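Erkine Home Tech Forum > Automation > Can a machine do the laundry yet?

huw_wogan
Posted May 14, 2019

My brother-in-law reckons we'll all have a machine sorting and folding the washing before his kids finish school. I run a small guest house and do a mountain of towels and sheets, so I'd be first in the queue. I don't believe it. Vacuuming and mowing, yes. Clothes are another matter. Happy to be told I'm wrong.

Clothes in a heap, two arms:
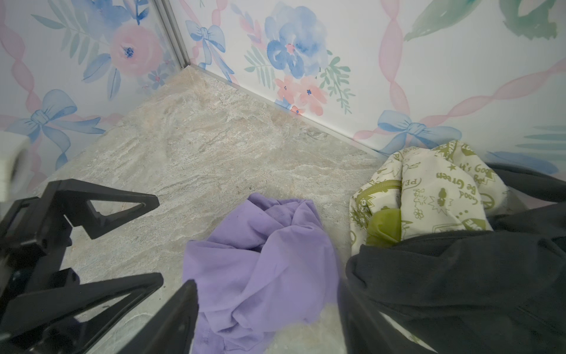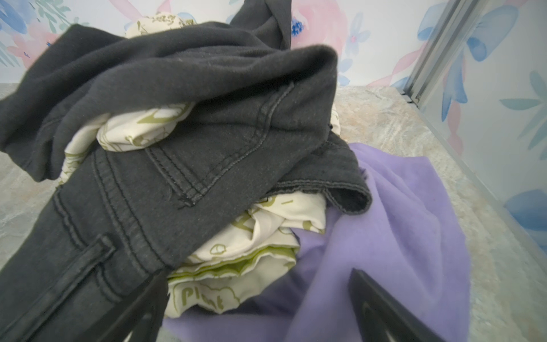
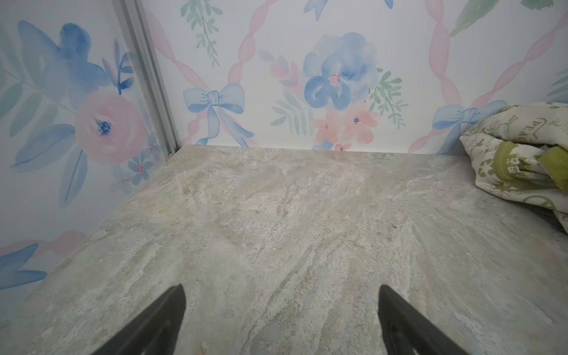
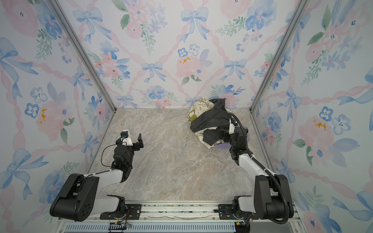 Meinir Prydderch
Sorting is closer than folding, I think. If all you want is darks in one basket and colours in another, a machine only has to get hold of one item and lift it clear. Folding means finding the sleeves and the hem first, and a jumper never lands the same way twice.

huw_wogan
Fair point, but lifting one item clear is the bit I'd worry about. Anything with legs or sleeves gets wound round whatever is next to it. I have trouble with fitted sheets and I've got ten fingers.

cpugh
I spent 17 years in a commercial laundry. We had a Stolten ironer and folder that did flat sheets all day without complaint. Someone still had to feed it by the corners. Two people, one each side. The machine was the easy part to buy and the feeding was where the wages went. They trialled an automatic feeder one February and it went back.

Tsutomu Kawaguchi
What was wrong with the feeder?

cpugh
It dropped corners. When it dropped one the whole line stopped and you had to walk round and clear it. It might have been good on new linen. Ours was not new.

Nikola D
I'll disagree with most of this. You're judging by old gear that did one thing. Two arms with a camera on each is a different setup, and it doesn't need every sheet to be the same size. Slow is fine in a house. If it takes an hour to do a basket while I'm at work, I don't care about the hour.

Meinir Prydderch
You'd care about the price though. And where would you put it? My laundry fits the washer, the trough and me.

Nikola D
Price comes down. The first Navetti mower I looked at was $2,206 and I thought that was mad. Now half my street has one of some sort.

cpugh
A mower has a flat lawn and a wire round the edge. It doesn't have to tell a pillowcase from a T-shirt that's inside out.

Tsutomu Kawaguchi
I'm in a joinery shop in Ross and we get the same argument about sanding. The arm is good at long flat panels. Chair parts we do by hand, and loading the arm is by hand too. I'd say it saves us one boring job and gives us a smaller boring job. Still worth having.

huw_wogan
That's more or less my dishwasher.

Nikola D
And would you give up the dishwasher?

huw_wogan
No. But I wouldn't tell people it does the dishes either, I still scrape and stack. Has anyone here had something handle clothes in an ordinary home, with their own washing? Towels would do.

Meinir Prydderch
Not me. I'd settle for one that pairs socks.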